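Dishwashing Tips I No Longer Believe (and a Few I Do)

Posted October 27, 2019
By Marites Tiongson

My mother-in-law gave me a folder of clipped household hints, and I spent most of September trying the ones about washing dishes by hand. I had my doubts going in and I still have most of them.

Vinegar in everything

The folder wants vinegar in the rinse water, the wash water, the sponge and the drain. In the rinse water it does help with cloudy glasses if your water is hard. Mine is, and the glasses came out clearer. In the wash water, mixed with dish soap, I saw no difference at all except that the kitchen smelled like pickles. As for pouring it down the drain after baking soda, the fizz is fun to watch, but my slow drain stayed slow until I pulled out the strainer and cleaned the gunk off it with an old toothbrush.

One warning the folder leaves out: never mix vinegar with bleach. The fumes are dangerous.

The hottest water you can stand

I don't buy this one. Tap water that you can keep your hands in isn't hot enough to kill much, so the work is being done by soap and rubbing. Comfortably warm is fine for grease. For egg, oatmeal and anything made with flour, start cool. Hot water cooks the stuff onto the bowl and you'll be at it with your fingernails.

Rinse under a running tap, or in a basin?

Here the folder argues with itself. One clipping says running water is the only clean way to rinse. Another calls it a sin. I tried both for a week each and ended up in between: wash everything with the water off, stack it soapy on one side, then rinse the lot in one go under a thin stream. Tip bowls so the water runs around the inside and off the rim. A tap turned up full mostly wets your shirt. 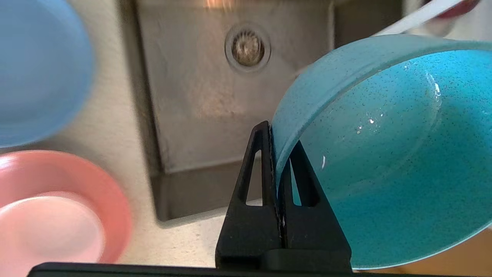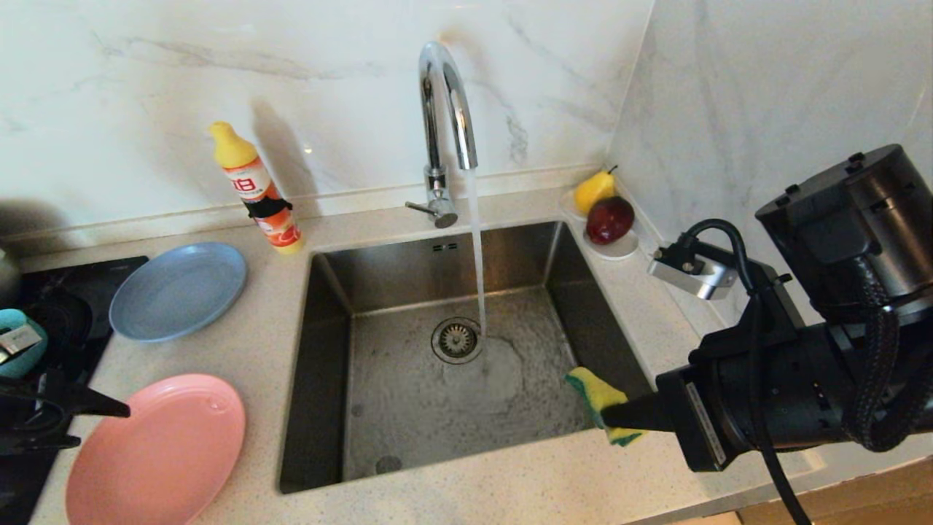
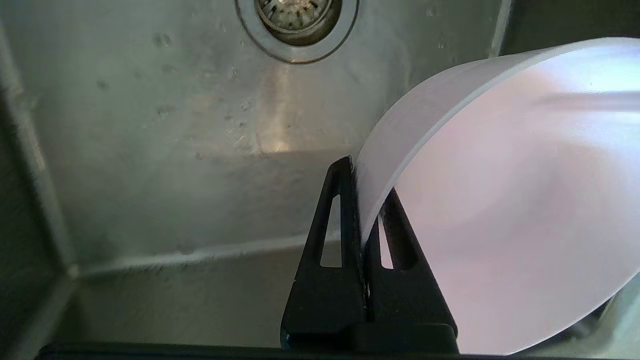 Bowls and sink. The faucet in the second picture is running at the sort of thin stream I mean.

Special sponges

Elīna Grīnberga, who lives across the hall, swears by the Skuvora sponge and gave me one to try. It was a sponge. It lasted as long as the cheap ones, and by the end it smelled the same. Cutting a regular sponge in half gets you two that fit inside a mug, and you'll throw out the smelly one sooner if it was only half a sponge to begin with.

Microwaving a wet sponge to clean it is another tip that gets passed around. I won't do it. I've seen one scorch, and a new sponge costs less than a new microwave.

Club soda for a shiny steel sink

I used a whole bottle. The sink looked nice for one evening. So did the other half, which I had wiped with plain water and a dry towel. Spots on steel are left by water drying in place, and the towel is what gets rid of them. If they have built up, a little baking soda on a damp cloth will do it, rubbed in the direction of the grain. Skip steel wool.

Air drying is cleaner than towels

This I'll grant, grudgingly, if the towel has been hanging there for days. Mine usually has. Leave bowls upside down on a rack with a gap between them. Stacked wet, they stay wet, and the bottom one gets that stale smell.

What I kept

Cool water for egg. Vinegar for cloudy glasses. Half sponges. The dry towel for the sink, on nights when I can be bothered. The folder has 61 hints in it and the next section is about silver polish and potato water, so I'll be back when I have found someone willing to lend me a spoon.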